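阅读时间：10 分钟

家庭腌柠檬常见问题

自从我把自己做腌柠檬的过程写出来，收件箱就热闹得不得了！问盐的、问罐子的、问长白膜怎么办的，还有人问能不能拿来配白粥（能，而且特别好吃）。我把来信里反复出现的问题整理在这一页，想到新的会继续往上加。做法的底子来自我的朋友 Golnar Azimi，她教我的时候几乎不用量具，后面那些数字是我回家一遍一遍试出来的。

腌柠檬到底是什么味道？

第一次吃的人往往会愣一下。新鲜柠檬那种尖尖的酸退下去了，苦味也柔和了，剩下一股很浓的、有点像花又有点像橄榄的香气，咸味很足。吃的主要是皮，腌透以后皮会变得半透明，用指甲一掐就断。果肉也能吃，只是咸得厉害，我一般刮下来拌进酱汁里。

该买什么样的柠檬？

皮薄、个头中等、拿在手里沉甸甸的。皮厚的也能做，要多等一阵子，白瓤那层容易发苦。尽量买没有打蜡的，实在买不到，就用温水加一点小苏打轻轻搓洗，再冲干净擦干。我在 Flurmont 那家周末集市上买过一批小柠檬，带着叶子，香得我一路把袋子抱在怀里闻，那一罐到现在还是我做得最好的一罐！

青柠可以吗？

可以，味道更野一些，颜色会变成橄榄褐，别以为是坏了。青柠的皮含油多，前几天罐子里会有一点冲鼻的气味，之后会慢慢圆起来。我喜欢切碎了放在凉拌黄瓜里。

盐放多少？用什么盐？

我的标准罐是 455 克柠檬配 60 克粗海盐，另外准备一点柠檬汁用来没过果子。盐请选不加碘、不加抗结剂的，碘盐有时会让汤汁发浑，还带一点金属味。很多人来信说想减盐，我理解，可这里的盐是用来防腐的，减太多就得当成冷藏小菜，几天内吃完。想吃淡一点，用之前把皮冲洗一下，泡十分钟清水就好了。
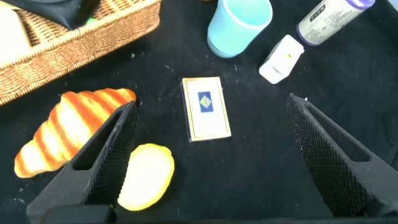
切法有讲究吗？传统的十字切法是从顶端往下切，底部留一点不切断，柠檬像一朵花那样张开，然后把盐塞进去。我自己更偏爱切成四瓣，装罐密实，取用也方便。切之前先把台面收拾一下：像这种黑色的布面，落一点白色的棉绒和灰尘就看得清清楚楚，换成浅色桌布可能根本注意不到，而切开的柠檬又湿又黏，什么都爱往身上沾。所以我每次都在干净的砧板上切，砧板边上放一只浅碗接汁，那些汁水可舍不得浪费，全部倒回罐子里。籽能挑就挑，漏几颗没关系。

罐子需要煮沸消毒吗？

我会煮。玻璃罐冷水下锅，水开后煮 10 分钟，夹出来倒扣在干净的布上晾干，一定要彻底晾干。胶圈单独用热水烫一下就行，久煮会变硬。我手上用得最久的是一只 Nutero 的宽口罐，容量 400 毫升，刚好装得下三个中等大小的柠檬，用力压一压的话。宽口真的很重要！窄口罐装的时候还好，取的时候会让人抓狂。

金属盖子能用吗？

最好别直接接触。盐加上酸，对金属很不客气，我有一只盖子用到后来锈了一圈，整罐都只好倒掉。手边只有金属盖的话，在盖子和罐口之间垫一张烘焙纸，隔一段时间换一张。

装罐的步骤是怎样的？

1. 罐底先撒一层盐，薄薄盖住就够了。

2. 柠檬瓣切面抹盐，一层一层放进去，每放一层就用木勺的背面压一压，把汁压出来。

3. 挑果子的时候，把最饱满、表皮最亮的留作封顶，就是黄得发亮、椭圆形、一头带个小尖的那种。
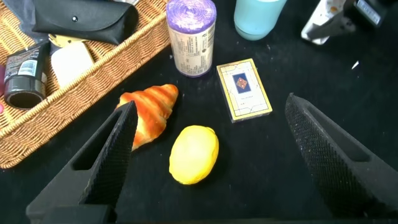 4. 倒入柠檬汁，直到完全没过果肉，上面再撒一小撮盐。

5. 盖好，放在阴凉的地方。头一个星期每天把罐子翻转一下，让盐化得均匀。

6. 出汁不够就再补柠檬汁，别补水。

要等多久才能吃？

三周是我的底线，四周更好。天冷的时候会慢一些，我一月份做的那罐放在北面的窗台上，足足等了六周皮才变软。判断的办法很简单，夹一小块皮出来尝，没有生脆感、苦味也退了，就算好了。开罐那一刻的香气，真的值得等！

可以加香料吗？

当然可以，这是最好玩的部分。我常用的组合是一片月桂叶、几粒黑胡椒、半根肉桂。Golshifteh Nikzad 给我寄过她的配方，她放芫荽籽和一小截干辣椒，腌出来配烤鱼好吃得不得了，我后来做了一罐又一罐。丁香要小心，一颗就够，放多了满罐都是丁香味。新鲜蒜瓣我不建议放，想要蒜味，做菜的时候再加。

表面长了一层白的，还能吃吗？

要看是什么。平平的、薄薄的一层白膜，多半是产膜酵母，一般是果子露出汁面造成的。这种情况我会把膜撇掉，把上面那几块扔掉，闻一闻剩下的，气味清爽就补汁放冰箱，尽快吃完。如果是毛茸茸的，或者带绿色、黑色、粉色，整罐都不要了，别心疼。拿不准的时候也一样，倒掉重做，一罐柠檬没多少钱。

汤汁变得又稠又黏，是坏了吗？

大多数时候不是。柠檬的皮和籽里有很多果胶，泡久了汤汁会变得像稀糖浆，这是正常的，我还挺喜欢这种质地，拌沙拉的时候连油都可以少放一点。假如同时闻到酒味或者酸败味，那就另当别论了。

做好以后怎么保存？

开罐以后我一律放冰箱，每次用干净干燥的夹子取，取完把剩下的压回汁里。这样放半年没有问题，香气还会越来越沉。老一点的腌柠檬颜色会变深，偏琥珀色，有人专门喜欢这个阶段的。

除了炖鸡，还能做什么？

太多了！切成细丁拌进米饭或者蒸粗麦粉，和酸奶、薄荷一起打成蘸酱，炒四季豆出锅前撒一点，煮白豆汤的时候放一整瓣。我最近迷上拿它配凉面，芝麻酱里加一小勺腌柠檬碎，再加一点点蜂蜜，夏天中午能连吃好几天。记得先尝咸淡再放盐，腌柠檬本身已经很咸了。

罐子里剩下的汁水可以再用吗？

可以再用一轮。捞空以后往里面加新切的柠檬和一半分量的盐，新的一罐会熟得快一些。用过两轮的汁我就拿去腌鸡腿或者调沙拉汁，不再用来腌柠檬了。

孩子和老人能吃吗？

当作调味，少量放在菜里，我们家老小都吃。需要控制盐分的人请先问医生，这个我没有资格替您拿主意。

还有没写到的问题，欢迎继续来信，附上罐子的样子和放了多少天，我回起来会快很多。下一批打算试试血橙，盐量还在摸索，有结果了就补到这里！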